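Visit to the Medrano tile works, Gindow, 11/04/2025

I went to the open day of the Medrano tile works because my sister and I must renew two bathrooms in our mother's house, and until now we have only seen tiles in shops, where every sample is the size of a notebook. The works stands behind the railway station of Gindow, ten minutes on foot. Entry was free, but you had to put your name on a list in January for the tour. We were given ear plugs and a yellow vest, and closed shoes were obligatory.

Our guide was Jacinto Gallegos. He speaks quickly and he knows the place very well, so I wrote down as much as I could.

The tour began outside, at the clay boxes. Three kinds of clay are kept under a roof, and a loader mixes them with feldspar and sand. The mixture is ground with water in big turning drums, and after that it is dried to a powder as fine as flour. I put my hand in a bucket of it. It feels a little oily, although there is no oil in it.

The press was the loudest part. The powder falls into the mold, the press comes down, and a gray tile comes out which you can break with two fingers. Then comes the drying, then the printing. I had always believed that the marble look was made in the clay itself. It is printed on the surface, like paper, and glaze goes over it. For their Skalleo series they have 39 different drawings of the veins, so that the same drawing does not repeat next to itself on a small floor. Mr. Gallegos advised us to open several boxes at the same time and mix the tiles before laying.

The kiln is 91 meters long and the tiles travel through it on rollers. We could look through a small window and see orange light. It was very warm there and our group did not stay long.

After the kiln we walked over the yard to the furnished apartment, where visitors can see how the materials look in ordinary rooms. 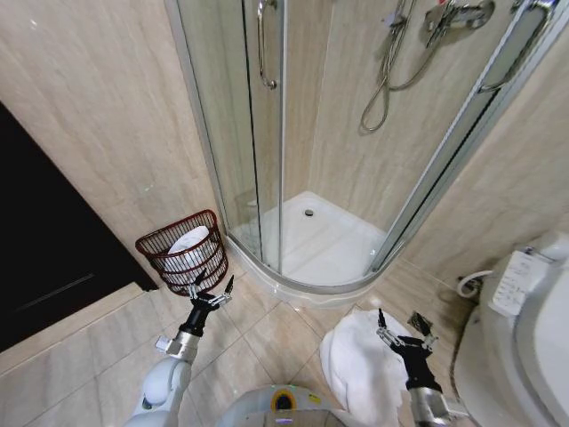
Cutting was the subject which interested me the most, for our mother's bathroom has hardly one straight line. Mr. Gallegos explained that a good tiler first lays the whole tiles without glue, marks the cuts, and begins from the side you see when you enter. A curved shower such as the one in the corner there, with a rounded white tray, asks for more care, as the beige floor tiles must meet the tray along the whole curve. He makes a pattern from cardboard first. The joint between tray and tile should be filled with silicone and not with grout, because the two parts move differently.

We also talked about walls. He likes to carry the same color from the floor to the wall in a small room, and I think he is right, though my sister wanted white walls and still wants them. For a wall the tile may be thinner, and he said this saves money and also work for the back.

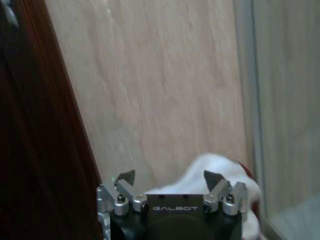 Atieno Ondieki read my notes before I sent them out and does not agree with the part about the same color everywhere. In her opinion a beige floor and a beige wall make an older person unsure where the floor ends, and she would put at least one darker row at the bottom. I will ask our mother what she prefers.

In the last minutes I looked at the woodwork. It is dark reddish brown and glossy, with raised molding on the door panel. Such a door is heavy in color, and next to light beige tile it looks better than I expected. For our house it would be too dark, as the hallway has no window.

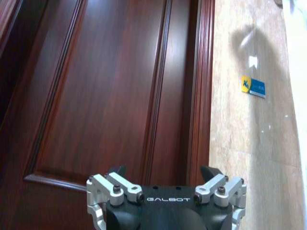
## Prices and practical matters

- Second-choice tiles are sold in the shed beside the gate, only in full boxes. Bring a strong car, the boxes are heavy.
- On the day of my visit they had 236 boxes of the Tradow floor tile left, in beige and gray. Ask for the batch number and write it down.
- For orders above 1,000 dollars, delivery is included.
- Samples can be borrowed for two weeks against a deposit.
- The canteen has soup and coffee. The soup was good, with much pepper.

I took home four samples, and they are now standing against the wall in our mother's bathroom.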